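Droronham Clothing Exchange
Minutes of the September meeting, Monday, September 14, 2020

Present: Trinidad Calimlim (chair), Ikechukwu Yusuf, Lovely Barredo, Mwajuma Makori
Minutes: Analyn Tagle

1. Minutes of the last meeting

Accepted, with one correction. The May minutes say that the new folding standard was "welcomed by all." Ikechukwu asked that this read "heard by all."

2. Folding standard

Lovely presented the standard again. Every adult t-shirt is to be laid flat, sleeves in, sides in, then folded up from the hem to the size of the Kokkonen shelf card. She believes shirts folded this way are easier to flip through and get picked up faster.

Ikechukwu asked what the second part was based on. Lovely said the count from the Zirnov Street rack, where 71 shirts went out in the month after the change. He asked how many went out in the month before. There is no figure for the month before. He said in that case we know that 71 shirts left the building and nothing about why.

Trinidad said she would like to keep the standard on grounds of neatness alone and stop making claims for it. Mwajuma could live with that but wanted it recorded that the shelf card is too narrow for anything over a large, and that she has been ignoring it for those sizes. 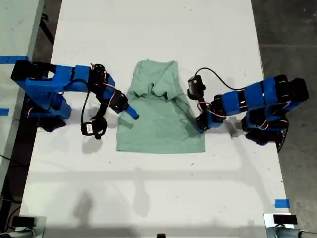

Discussion moved to how much smoothing a shirt needs before the first fold. The handout says "smooth completely." Mwajuma said this is where the time goes. A collar that has doubled under can be pulled out in a second, but people keep stroking the body of a cotton shirt as if it were going to improve. Lovely said a bad start shows in the finished stack. Ikechukwu said it shows to Lovely.

Agreed: wording changed to "straighten the neckline and hem, then fold." The card stays for sizes up to large. The sentence about shirts being picked up faster comes off the handout until there are numbers from before and after on the same rack.

3. Dustumeo folding boards

Analyn passed around a quote for 4 folding boards at $88 in total. Trinidad asked whether anyone present had used one. Mwajuma had, and found that it gave an even fold and took longer than her hands did. The seller's sheet promises the opposite but does not say who was timed or on what kind of shirt.

Lovely was in favor, mainly for new helpers. Ikechukwu was against spending anything before a trial. Analyn will ask whether a single board can be borrowed. No order for now.

4. Sorting by color

Proposal to shelve shirts by color within each size. Short discussion. Lovely said it looks better. Mwajuma asked who decides whether a grayish green goes with the greens or the grays, and how long the order would last on an open Saturday. Put to a vote: one for, three against. Analyn did not vote.

5. Actions

Lovely: revise handout and send it out before it is printed.
Mwajuma: count shirts out on the Zirnov Street rack, same method each week.
Analyn: ask about borrowing a board.
Ikechukwu: find the old shelf tallies, if they exist. He doubts it.

Meeting closed at 5 p.m.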